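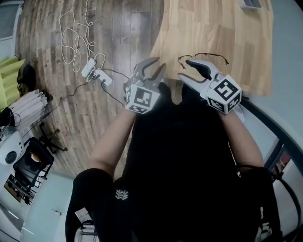

Penine hand-held gripper pair: safe use and good practice

The Penine pair is supplied as one left and one right gripper, each with a marker cube fixed behind the fingers. This page sets out the rules that apply when the pair is used in homes, offices and other places that were not built as workshops. It goes with the printed card in the case and does not replace it.

Before you start
Check both cubes. All printed faces must be clean, flat and free of tape. A scratched face should be replaced, not touched up with a pen.
Open and close each gripper 10 times. The fingers should move freely and meet evenly.
Route cables to one side of the standing area. Power strips stay on the floor, away from the feet, with no loops across the walking line.
Roll sleeves above the wrist and remove bracelets and watches.

During work
Keep the cubes in view of the head camera. Do not cover a marker with a thumb or a cuff.
Approach light objects such as glasses, pens and cups slowly, and close the fingers only as far as needed. Spectacles are picked up by the frame, never by the lenses.
Do not lift anything hot, sharp or heavier than 367 g.
Stop if anyone else comes within arm's reach.

Private items
Get the householder's agreement in writing before recording. Letters, screens and photographs should be turned over or put away first.

Care and storage
Wipe the finger pads with a damp cloth. Solvents lift the print from the cubes. Return worn pads to Godden using the label in the lid.

Ordering
Pair, with case: code 634
Replacement cube faces, full set: code 245
Finger pads are sold singly through Ellwood and Plavden.

Questions about these rules go to Štefánia Urban, product safety. The page was last revised in October.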